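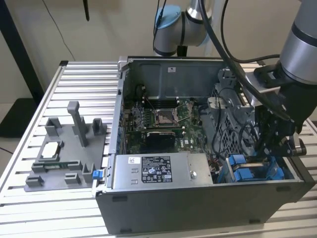
Khalil Yammine

Running a desktop teardown cell for an open day

These steps cover setup, the run itself and recovery for a live demonstration of the two-arm cell with a desktop tower as the workpiece. They assume you have already commissioned the arms, that both tool center points are calibrated, and that you can jog either arm from the pendant without looking up the keys. The program names are the ones we use in Vundo. If your cell runs something else, substitute your own.

The version described is the one we ran at the Trollano open day in January. Last revised April 2020.

Before you start

You need one tower with the side panel off, the gray printed fixture plate, a spare CPU and a spare memory module of the type the tower takes, a hex key set, and a copy of the zone drawing. Discharge the power supply and remove the mains cord from the room. The tower must not be powered at any point in the demonstration.

Take the hard drives out, wipe them and put them back, or use dead ones. Visitors ask.

Step 1. Set the tower

Lay the tower on its side on the slotted table with the open side up and the power supply toward the front. Push it against the two stops in the rail grooves and clamp it. The clamps go low on the chassis. A clamp on the outer shell will let the case creep when the gripper pulls on a drive carrier, and by the fourth or fifth cycle the offset is large enough to miss the latch.

Check that no cable crosses the drive cage higher than its top edge. Tie back whatever does.

Step 2. Register the case

Run CASE_REG. The foreground arm touches off on three points of the chassis and writes the frame. Compare it with the stored frame. If the rotation differs by more than half a degree, loosen the clamps, reseat the case and run it again. Do not correct the frame by hand on the day of a demonstration.

Step 3. Load the fixture

The fixture plate goes to the left of the tower and is the only place parts are set down during the run. Bolt it through the plate into the T-nuts and register it with FIX_REG. We use one pocket per part type, and the program has no branch for a part in the wrong place, so load it the same way each time. The CPU sits in the rectangular pocket on the left side of the plate, heat spreader showing, and the thin green board lies in the slot near the front edge. Press each part down with a fingertip and confirm it does not rock.

The tall center post is the highest thing on the plate. All transfer moves between plate and tower have to clear it with the part in the gripper. Our transfer height is 160 mm above the plate surface. Recalculate if you change fingers.

Step 4. Set the demonstration limits

Load the DEMO profile on both arms. It does the following:

Caps tool speed at 80 mm/s inside the case.
Caps tool speed at 525 mm/s for transfers.
Lowers the collision threshold one level from production.
Disables automatic resume after a protective stop.

Confirm the profile name on each pendant. The two controllers do not share it, and loading it on one leaves the other where it was.

Step 5. Dry run

Run the whole sequence once with the gripper open and the approach offset on. Stand at the pendant for the background arm, as it is the harder one to see from the front. Watch the cable loop at the gripper of the foreground arm through the deepest reach into the case. The loop should stay slack and should not drag across the board.

Then run it with the offset off, parts loaded, no visitors. If that cycle completes, do not touch the cell again until the first group.

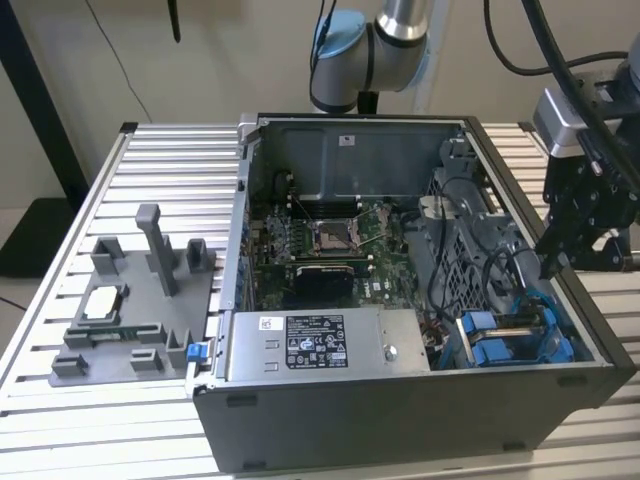

Step 6. Decide what the group will see

A full cycle is too long for a standing audience, so the program is split at points where the cell can sit indefinitely. Pascal Sabatier wrote the split and it has held up well. The most useful hold is the one before CPU insertion, because everything a visitor needs in order to follow the task is exposed at the same time. The socket is empty in the middle of the board, the CPU is over on the plate, and the gripper is hanging above the tower. Point to the socket first and the CPU second. People who have never opened a computer will follow the rest without a diagram.

The other hold is at the drive bay. It suits younger groups, since the blue carriers are easy to spot from the rope line.

Step 7. Run the group

Keep groups to 16 or fewer. One operator holds the pendant and does not talk. A second person talks and does not hold anything. We tried combining the two jobs at the Tarawneh site visit and the operator missed a protective stop while answering a question about wages.

Sequence for each group:

Bring the group to the line and state the stop procedure.
Release the hold.
Stay quiet during the insertion or extraction move.
Explain the move after the arm has retracted.
Return the cell to the hold before taking questions.

Step 8. Recover from a stop

Most stops in this cell are contact stops in the drive area. Do not jog straight up. Open the gripper, confirm it has released the carrier, and back out along the tool axis using RETRACT_TOOL. Only then go to the transfer height. If the carrier has moved with the gripper, push it home by hand with the arms in hold and the enable switch released.

For a stop during CPU handling, remove the CPU by hand and inspect the socket with a loupe before the next group. Bent contacts mean the rest of the day is run from the drive bay hold.

Log each stop with the program line. Holtoline, our integrator, wants the line number and will ask for it again if you send only the time.
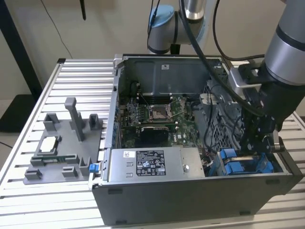
Can visitors jog the arms themselves?

Only on a separate arm with no workpiece in reach. The DEMO profile limits speed but does not limit where the tool can go, and a tower interior leaves too little clearance for someone new to a pendant.

Shutting down

Park both arms with HOME_ALL, starting with the foreground arm retracted from the case. Unload the plate into the parts tray. Leave the tower clamped if the cell runs again the next day, and repeat Step 2 in the morning regardless. Restore the production profile on both controllers and sign the sheet on the cabinet door.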